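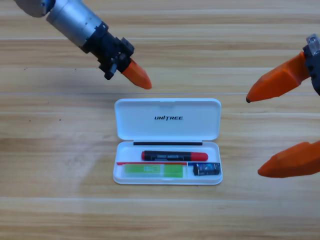

The bus to Nasimwood stopped running in August, so she walked the last 3 miles with the clock in a shopping bag. It had been her aunt's. The will said it should go back to the house it came from, and the house was still there, on the lane behind the chapel.

The woman who answered the door was drying her hands. She looked at the bag and then at the road, as if there ought to be a car.

"It's the clock," the niece said. "I wrote to you."

"You did. Come in, mind the step."

They put it on the kitchen table. The glass was cracked across the lower corner and the hands had stopped at twenty past 11. The woman said it had stood on the shelf over the stove when she was a girl, and that it had gone with the aunt when the aunt went to work at Mansour's, the drapers in Celwood. There had been words over it. Her mother had not written to the aunt for 20 years.

"Over a clock?"

"Over who got asked."

She filled the kettle. The niece sat down and took off one shoe to look at her heel, which had blistered. Rain had started on the yard and a hen was standing under the cart.

The woman fetched a tin from the dresser and found a key in it, among the buttons and fuse wire. It was too big for the hole. She tried another, and that one fitted. She turned it a few times and stopped when it grew stiff. The clock did nothing. She tilted it a little to the left and it began to tick, unevenly.

"It always wanted something under that side," she said. She folded a seed packet and pushed it beneath the foot.

They drank their tea. The niece asked whether there was anywhere in the village to stay, and the woman said there was not, but there was a bed upstairs if she didn't mind the boxes. Her aunt had slept in it.

"What time is it really?" the woman asked.

The niece looked at her watch and said ten to five. The woman opened the glass and moved the hands round slowly, waiting at each hour for it to strike.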